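August
Posted by Manee Yimyam

So I have spent most of this month with a gripper in my hand, and my wrist has opinions. If you read the last post you know I was complaining about the old one, the Jodov, and how it pinched my knuckle every time I let go of the trigger too fast. A bunch of you wrote in to say try the Duda, and a couple of you said no, try the Millico, it costs more but you'll thank us. I ended up trying both, one after the other, on the same set of chores, and I have a lot to say.

Quick background for anyone new. I do hand-held collection, which means I walk around with a gripper that has a camera on it and do ordinary things (pick up a sock, put down a sock) and the recordings go off to people who train arms with them. I'm not an engineer. I'm the person who notices when the thing is annoying to hold after lunch.

The Duda first. It's light, and that was the first thing I liked. I could do a full morning with it and not feel it in my elbow. The trigger is long and you can get two fingers on it, and if you have small hands like mine that matters more than anything printed on the box. The fingertips are a grippy kind of rubber and they hold onto mugs really well. Where it let me down was thin stuff. Envelopes, a bedsheet corner, a single sheet of paper lying flat on a table – I'd close on it and get nothing, back off, come in lower, get nothing again. I kept a tally on a sticky note for one afternoon of just fabric and paper and got 18 clean misses before I stopped writing them down and went to make tea.

The other thing with the Duda is the camera mount. It has a knob on the side that you tighten by hand, and it works itself loose. Not quickly! You don't notice it going, and then you look at the recordings and the view has drifted and your fingertips are way off to one side. I put a paint-pen line across the joint so I could check it at a glance, and that helped a lot, but I shouldn't need a paint pen.

Then the Millico. Heavier, and I felt it right away. The trigger is shorter too and stiffer in the first little bit of travel, so for the first day or so I was squeezing everything like I was mad at it. I crushed a paper cup. I crushed a second paper cup trying to show my sister how I'd crushed the first one. Once you get past that, though, it's a much nicer close, very even, and you can stop halfway and hold there without your hand shaking. The tips come in flatter than the Duda's and they get under the edge of things. Same afternoon of fabric and paper, same sticky note, and I had 3 misses. I was pretty pleased with that.

I also want to say something about the lens, and it took me longer to make up my mind about it. Both of these use a very wide one, so you get the fingertips and half the room. Wide is great for knowing where you are. It's less great when you're doing the same small move over and over, and half of what the camera is getting is ceiling. I tried a narrower clip-on for a couple of days, and I hated it. I kept losing the thing I was reaching for the second it slid past the edge of the view. So I'm back to wide and I've stopped grumbling.

Controller next, short version. I've been using the Jostley box for both of them so that I wasn't changing two things at once. It has one button to start, the same button to stop, and a tiny light. I love the button. I don't love the light, it's about as bright as a birthday candle in the next room, and I recorded a whole pile of nothing one morning because I thought it was on. My count for the month was 219 recordings that I'd call good, and I'd have had more with a better light, I'm just saying.
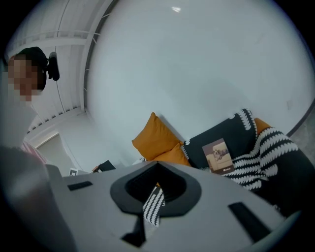 Soft things are what I'd test first if you're picking between these two, before mugs, before blocks, before any of the stuff in the demo videos. A hard object tells you if the gripper closes. Cloth tells you if it closes where you think it does. I like patterned cloth best for this, something like the black-and-white striped throw there, with the mustard cushions and the black one next to it, because a bold stripe makes it so easy to tell one fold from another when you go back through the recordings. With plain gray cloth I'm squinting at my laptop trying to work out which bit is the edge.

A few people asked about doing this with a second person in the room. Fine, in my experience, but agree on who is reaching for what before you press the button. Say it out loud. My worst recordings are all two people being polite at each other over a pillow.

Where I've landed: the Millico for fabric and paper, the Duda for kitchen things and for any day when I know I'll be at it for more than a few hours. If I could only keep one I'd keep the Millico and buy a wrist brace. The Jodov has gone in a drawer.

Still to try: softer tips on the Duda, which a reader told me fixes the thin-stuff problem completely (I have my doubts, but the pack of 10 was cheap, so why not), and a different knob for that mount. If any of you have found a knob that stays put, please tell me which one, and what size!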